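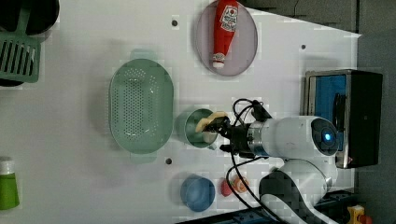 Play kitchen: new shelf and sorting hours

The play kitchen corner at the Jilness toy library reopens in March with a fuller set of dishes and pretend food. Bohumila Vaněk has gone through the old bins and put aside anything cracked or missing a part. What's left comes to 86 pieces, all washed and listed on the card inside the cupboard door.

Toy fruit goes in the blue bowl at the end of a session. Saucepans, trays and cups go on the lower shelf, with the larger pieces at the back. Ketchup and other bottles should be stored with the caps closed. Please don't put stickers on the dishes, as they take a long time to soak off.

Families can borrow up to four pieces at a time for two weeks. Drahomíra Ďurica is at the desk from 4 p.m. and will write them into the loan book. We still need small plates and a second colander, so if you have play dishes in good shape that are no longer used at home, leave them in the crate by the front door.

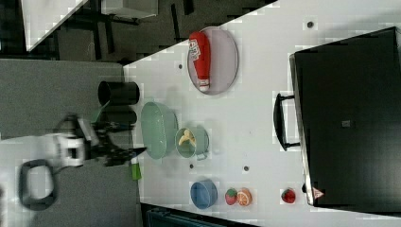 Can the toy fruit go in the dishwasher?

Wash it by hand in warm soapy water and let it dry on a towel overnight. The hollow pieces can hold water inside, so squeeze them out before they go back in the bowl.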